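### 4.2 Evaluation of the Trikano Tabletop Kit

The Trikano kit is sold by Coltside as a complete package for small-object handling: a six-jointed arm, a two-finger tool, a bracket set, and a motion library. We bought one kit at list price and received no support from the vendor beyond what any customer gets. The review covers the library's default grasp routine, which Coltside recommends for light containers and which most buyers will run first.

Trials used the Enier object set, restricted to bottles, tubes, and small jars. Each object was placed on a sheet of paper so that slip at the base could be marked in pencil after release. The routine was run 1,000 times with factory settings. No parameter was tuned between trials, and the arm was homed after every tenth grasp.

Of these attempts, 933 ended with the object held and returned to the sheet. The remaining 67 were split between missed closures and objects tipped during approach. Narrow bottles accounted for most of the tipping — the default approach speed is the same for all object classes, and the manual gives no guidance on lowering it. Grip force is set in whole steps from the library and was left at step two.

Figure 6 gives the grasp configuration for a small bottle. The bracket sits between the wrist and the sensor flange, and this added length must be entered by hand in the tool offset table. An error in the entry shifts every approach by the same amount and is easy to mistake for a calibration fault.

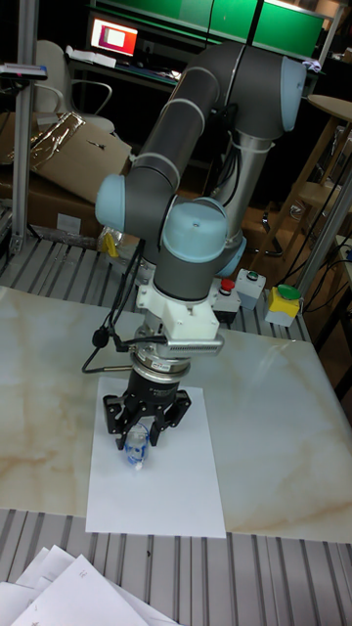

**Figure 6.** Default grasp on a small clear bottle standing on the paper sheet, gripper closed.

Kenta Tanabe, commenting on a draft of this section, objected that a single success rate hides the cost of recovery, and that a buyer would care more about how long the arm stays idle after a tipped object. We agree in part. The library halts on a missed closure and waits for a manual reset, and our logs record 145 seconds for the longest of these stops. Shorter stops were not logged separately, so a mean cannot be reported.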